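**Aus der Werkstatt: Schrauben, Federn und ein langer Samstag**

19\. Januar 2026

Liebe Freundinnen und Freunde der offenen Werkstatt Telero,

das neue Jahr ist schon wieder ein paar Wochen alt, und ich hoffe, ihr seid alle gut und ohne allzu viel Glatteis hineingekommen. Bei uns war es zwischen den Jahren ruhig, so ruhig, dass ich endlich einmal Zeit hatte, mich um die Kleinteile zu kümmern. Wer in den letzten Monaten an der hinteren Werkbank nach einer passenden Schraube gesucht hat, weiß, wovon ich rede: alles in einer großen Blechdose, Zylinderköpfe zwischen Unterlegscheiben, Federn ineinander verhakt, und ganz unten immer dieser feine Staub, den man noch abends unter den Fingernägeln findet.

Jetzt haben wir 56 kleine Schubfächer an der Wand neben dem Fenster, ein Restposten von Nugroho, den Ikhsan Tuhumury mit dem Anhänger geholt hat (danke, Ikhsan, auch für die Geduld beim Aufhängen, die Wand ist nun einmal krumm). Sortiert wird nach Gewinde und Länge, von links nach rechts kürzer werdend. Holzschrauben sind unten geblieben, die werden am meisten gebraucht und wiegen auch am meisten. Federn und Ringe liegen in den beiden obersten Reihen, damit sie nicht zerdrückt werden, und wer nicht hinaufkommt, nimmt bitte den Tritt und nicht den Drehhocker!

Eine Bitte hätte ich noch zu den Dingen, die wir auseinandernehmen. Beim Zerlegen ist man ja meistens so froh, dass sich überhaupt etwas löst, dass man die Schrauben einfach neben das Gerät legt, und zwei Wochen später sitzt man davor und rätselt, welche wohin gehörte. Legt sie deshalb gleich in einen der flachen Deckel, schreibt mit Bleistift dazu, wo sie gesessen haben, und stellt den Deckel zum Gerät ins Regal. Bei Halterungen und Trägerplatten lohnt es sich außerdem, die Schrauben nach dem Ausbau locker wieder in ihre Löcher zu drehen. Das habe ich vor vielen Jahren so gelernt und mache es bis heute, sogar beim Toaster.

Am Samstag hatten wir dann den ersten Reparaturtag des Jahres, mit 22 Gästen und so viel Kuchen, dass für den Montag noch ein halbes Blech übrig war. Es gab Nähmaschinen, eine Stehlampe mit Wackelkontakt und einen Plattenspieler, an dem wir uns bis in den Abend hinein die Zähne ausgebissen haben. Der bleibt erst einmal bei uns, bis der Riemen kommt.

Viel gesprochen wurde auch über Schraubenköpfe, genauer gesagt über ausgeleierte. Nehmt euch vor dem Ansetzen einen Moment Zeit und probiert, ob der Bit satt sitzt. Drückt gerade von oben und dreht langsam an, dann merkt man schon in der Hand, ob er rutschen will. 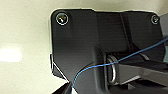
Darf ich mir für ein Projekt zu Hause Schrauben aus den Fächern mitnehmen?

Kleine Mengen dürft ihr gern mitnehmen, eine Handvoll ist völlig in Ordnung. Werft dafür etwas in die Kasse neben der Tür, und wenn ihr ein Fach leer macht, schreibt es auf den Zettel am Schrank, dann bestelle ich nach.

Wer selbst noch Kleinteile im Keller hat und sie loswerden möchte, kann sie mittwochs am Nachmittag vorbeibringen, am liebsten grob vorsortiert und ohne Rost. Druck- und Zugfedern nehmen wir besonders gern, die fehlen uns ständig. Dübel haben wir dagegen bis weit über den Sommer hinaus genug. Im Juni soll dann die lange Werkbank neu verleimt werden, dafür suche ich noch Leute mit Schraubzwingen. Meldet euch einfach, wenn ihr das nächste Mal da seid.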